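Home | Diary | Fixtures | Archive

August, nearly midnight

What a day, and I'm still too wound up to sleep! Groditach beat Boychuk 2–0 in front of 279 of us, and Ghislain Lachance got both, which makes 24 for him since he came over from Drindel. I do hope somebody picks him for the regional side – he's certainly earned the look.

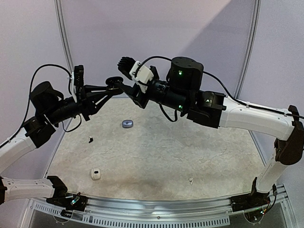

Two arms over the stone-patterned top.

Sunita Haddad drove us home and we went over the second goal all the way back, her hands hardly on the wheel. I say he meant it, she says it was a cross. Fumano away next, an early start, and I still haven't washed my scarf.

3 comments | Share
Back to top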